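Wk 4 - Shelf loading, sag, deflection (Kordestani section)

Recap from February: beam on two supports, load spread evenly. Sag goes with span to the 4th power!! Double the span = 16x the sag. Thickness is cubed, so twice as thick = 1/8 the sag. Learn both, they will come up.

Board on a metal frame, supported near the ends: treat as simply supported unless told otherwse.

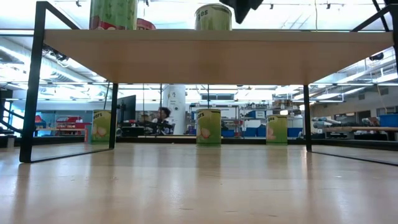

Worked problem
Span 600 mm, load 80 N, centered. Max moment = PL/4 = 12,000 N mm. Check units before you plug in, half the class lost points on this.

To do
Redo w/ load spread evenly (PL/8). Read p. 178. Hand in to Omid Jalali, paper only, no emial.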